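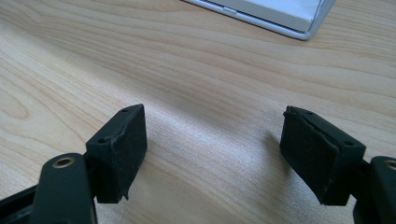

The gripper open over the table. The rubber on both pads is starting to separate at the corners.

Collecting by hand: news from the Flaredcombe group
By Verena Koller

In the last newsletter I promised to write something about the data work, as several colleagues from the other floors have asked what we do all day with a pair of fingers and a table. I am in the group since September, so I can tell it from the side of a person who had to learn it.

Our project is called Stelar. The aim is a robot arm that can tidy a work table: put the pens in the cup, stack the boxes, close what is open. We do not program these movements one by one. We show them. A person holds the gripper tool in the hand, does the task in the normal way, and the camera on the tool records how the fingers come to the object, how they close and how they leave again. Each such recording we call one example. The learning system gets the examples and tries to find what they have in common.

The tool has the same kind of fingers as the arm, and this is important for us. When I pick up a pen with my own hand, I use five fingers and a lot of feeling, and the arm cannot copy this. When I pick up the pen with the tool, I have only two pads, and I must solve the problem the way the arm will have to solve it. In my first week I dropped nearly everything. Aravind Lobo, who trained me, let me drop it and told me to keep the recordings. We mark them as failed and store them in a separate folder, and Annapurna Kaimal uses them later when she tests if the system can recognize a bad grasp.

As of 25/04/2018 we have 452 accepted examples for the first group of tasks. I know that this sounds small to people who work with pictures from the internet. But every one of them was made by a person standing at a table, and every one was watched again from start to end by a second person before it was accepted. The second person should not be the one who made it. We had to add this rule in winter, when we saw that everybody is a little too kind to their own recordings.

How a session goes

One session is 16 examples and then a break. We tried longer sessions at first, but the movements became lazy toward the end. The wrist gets tired and turns less, and the approach becomes always the same straight line. A learning system will pick up such a habit very faithfully. Now the break is fixed, and the person who is collecting changes after it.

Before each example the objects are put in new places. Despina Nikolaidis has written a small program that tells us where, because a person who should place things "randomly" places them in a nice half circle in front of the body. I did not believe this until she showed me a plot of my own placements — it was nearly a perfect arc.

Every recording starts and ends with the fingers fully open. This is the position you see in the picture at the top. It looks like nothing, but the software needs it to know the widest opening of the day, and to find where one example stops and the next one begins. If you forget it at the start, the whole example must be thrown away. I forgot it often. There is now a note on the wall with the words OPEN FIRST, in my handwriting.

We also do not clear the table completely. A real work table has other things lying on it, and the system should learn to leave alone what it was not asked to move. So there can be some flat object in the corner of the view that has no part in the task. When the task changes, we also change what lies around.

About the pads

Some of you will notice that the pads do not look very fresh. The rubber is dusty, and at one corner of the right pad the layers have begun to split. We had a long discussion in the group about it. Ajith Varghese wanted to change the pads at once, as the grip is different when the edge is damaged, and he would like to compare all examples on equal terms. Aravind wanted to leave them, as the pads on the arm will also get old and the system should have seen old rubber before.

In the end we did something between the two ideas. Each pair of pads gets a number, and the number is saved together with every example. We will keep this pair for 10 more sessions, on the easy tasks only, and then mount a new one. For thin objects, such as paper or cards, we take new pads already now, because there the corner of the pad does most of the work. When both sets are complete, Annapurna will train the system once with the old pads included and once without them, and we can stop guessing.

A small request to all who borrow the tool for a demonstration: please do not pull at the loose rubber. I know it is tempting. Please also do not clean the pads with alcohol. Wipe them with a dry cloth and write it in the log.

What is missing

We have plenty of examples in which everything goes smoothly, and not enough in which something goes a little wrong and is corrected. The object slips, the person opens the fingers, moves back, tries again from another side. These corrections are valuable for the arm, but they are difficult to make on purpose. If I plan to slip, it looks planned. The best ones come from new people in their first days, so for once it is an advantage to have no experience.

For this reason we are looking for three colleagues who have never held the tool and who can give us one afternoon each. You do not need to know anything about robots. You will get a short introduction, then you collect one session, and after that there is coffee. Left-handed persons are especially welcome, as all of us in the group are right-handed and it can be seen in the data.

The next tasks on the list are opening and closing the small drawers from Vineck, and sorting mixed screws into the trays that the Gowda workshop made for us. For the drawers we still have to agree what counts as closed. Despina says that it must touch the back, and Ajith would accept a gap of a finger. Until this is decided we collect only the opening.

If you would like to take part, write to me or leave your name on the list beside the door of our room.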